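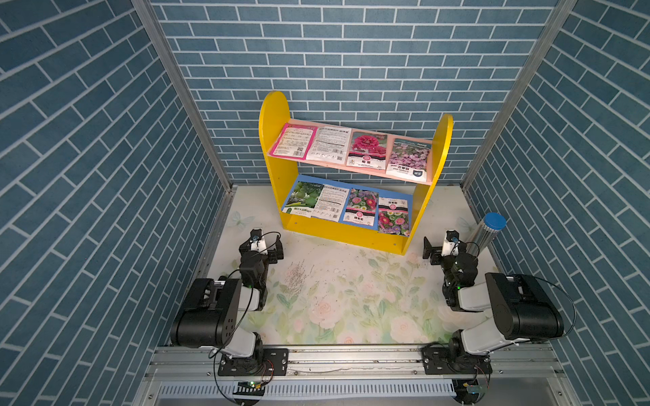 Wednesday, second day of the transfer

Started at 7.40 with the deck cold, which was a mistake. The capstan needs half an hour before the speed settles, and I had reel four threaded within ten minutes. The 1 kHz tone at the head of the reel read low and crept up over the first side. Stopped, rewound by hand, made tea, began again at 8.25. Second reading was steady.

Reel four is the Koncombe concert, second half. The box says 7½ ips and the tape says otherwise. Played at 7½ the organ sits a shade over a quarter-tone sharp against the studio version, and the applause sounds like frying. I think the machine on the night was running slow, so I've pulled the transfer down by matching the held organ chord at the end of the third song. It's an assumption that the organ was in tune. The bass agrees with it to within a few cents, so I'll let it stand and put a note in the log.

Azimuth was out again after the splice at the start of the long instrumental. Whoever edited this joined two different recordings – the hiss changes character and the top end drops away on the left channel. Reset by ear in mono, then checked on the scope. Wrote both positions on tape beside the head block so that I can get back to the first one if the later reels need it.

The counter read 2,206 at the end of the side. Yesterday's reel stopped at 804, with the rest blank leader and one cough.

Setlist, as far as I can confirm it:

Follby, full version with the repeated middle section. Elari, one verse short. An untitled piece in five, which I have down in the index as "organ tune". Then Cai, which is the reason for doing any of this. The released LP fades it early. The tape carries on through the whole of the guitar figure, drops to bass and drums, and comes back for a last chorus that I had only seen mentioned in a fanzine review. There is a dropout of 2 seconds just before the chorus. No second source, so it stays in. I could patch it from the first chorus, but the tempo has risen by then, and I'd hear the join every time.
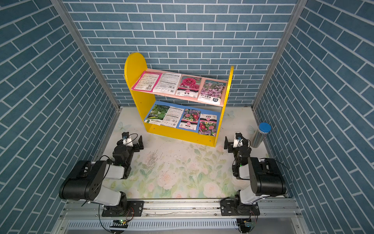
Levels next. I had set the peaks from the opening number, and the drummer hits a good deal harder by the end, so the last chorus was touching the top of the meter. Took the whole side again 3 dB lower. That cost most of the afternoon but I don't want gain changes in the raw file. Any riding of levels can be done on the copy.

Noise reduction: none used at the time, as far as I can tell. Tried decoding a short passage anyway, and the cymbals pumped badly. Left flat.

Files are at 24-bit, 96 kHz, one per side, nothing trimmed. Copied to both drives and the checksums compared. I have numbered the photocopied handbills to match the reels, and there are 92 of those, most of them for shows that were never taped. The Koncombe one gives a start time of 8 and lists a support act who don't appear on any reel.

Still to do: bake reel six, which squealed for the few turns I gave it. Clean the heads before anything else goes on. Order more splicing tape and a box of plain white leader. Ask the record fair people whether the mono pressing of Elari really is a different take, or only a fold-down with the vocal pushed up – I've read both.

Deck off at 6.15. Reel four back in its box, tail out.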